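Nallisico opens collection point for old chargers

The town of Nallisico has a new collection point for small electronics. It is in the entrance hall of the Milix shopping center, next to the pharmacy, and it is open every day until 8 p.m. The service is free for residents.

The town started the program in September after a test in the Ranjbar district, where people brought 700 kilograms of old devices in 3 months. The company Grellorov will sort the items and send them for recycling.

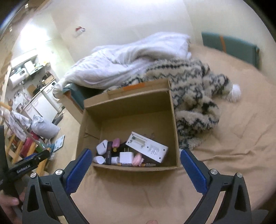
Residents can bring anything that is smaller than a shoe box, and they do not need to show a receipt. The town asks people to look first in their drawers and bedrooms. A battery charger, a USB power adapter and an earbud case can all go together in one open cardboard box. Loose batteries must be in a separate bag.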